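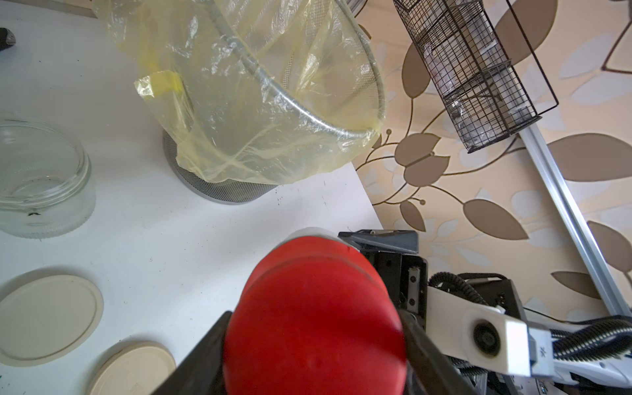

A red rounded object held between two dark grey gripper fingers.

Trava 5 brings tabbed search and a simpler settings window

The file manager for the Kumine desktop has its first major release in nearly two years, with a new search panel and support for coloured folder labels. 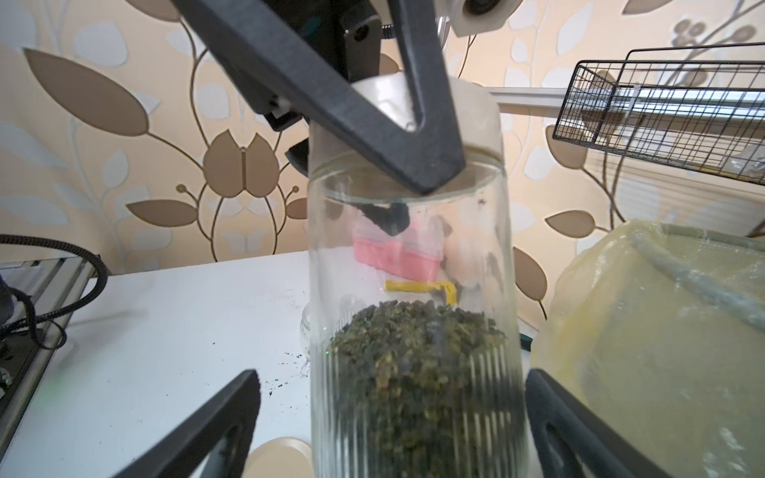

Raelene Hapeta
Software reporter

Version 5 of Trava, the free file manager that ships with the Kumine desktop, is available to download now. Packages for the main distributions are expected in July.

The biggest change is to search. Results now open in their own tab and stay there until the tab is closed, so users can go back to a folder without losing the list. Searches can be limited by date, size or owner, and a favourite search can be saved to the sidebar.

Folder labels, which were dropped from the previous release, are back. Colours are stored with the folder and will show up on any other machine running Trava 5. Older versions ignore them.

The release closes 479 bug reports. Many of them concerned network shares, according to maintainer Angeliki Nikolaidis.

"If a share went away while you had it open, the whole window would freeze," she said. "Now you get a message and you can keep working in your other tabs."

The settings window has been cut back as well. Options that used to be spread across separate pages are now on one, with a filter box at the top. Designer Socorro Taipe said a handful of rarely used settings had been moved to a configuration file – they still work, but there is no button for them.
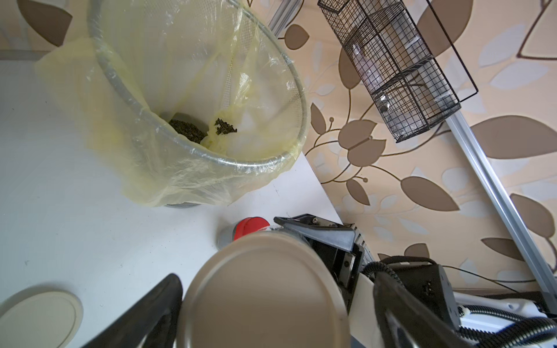
A wire-mesh wastebasket with a pale yellow liner, beside a wall papered in a leaf pattern.

Existing users should note that bookmarks are converted the first time the new version runs, and the old format can't be read back. The release notes suggest copying the bookmarks file before upgrading.

Plug-ins written for version 4 will need to be rebuilt. Zoila Escobar, who looks after the archive plug-in, said hers was ready and would be in the same download.

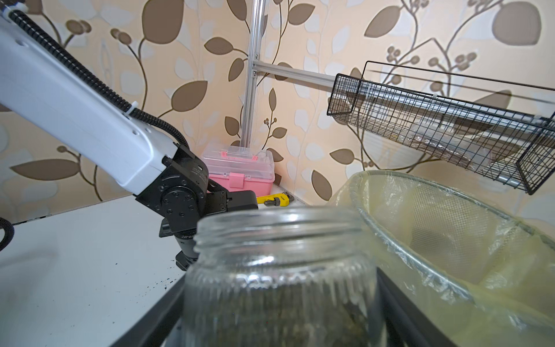
How to get it

Source code and a portable build are on the Trava website. Kumine users on the testing channel will be offered the update automatically. Those on the stable channel can wait for their distribution or switch channels under Software Sources – a restart of the desktop is needed either way.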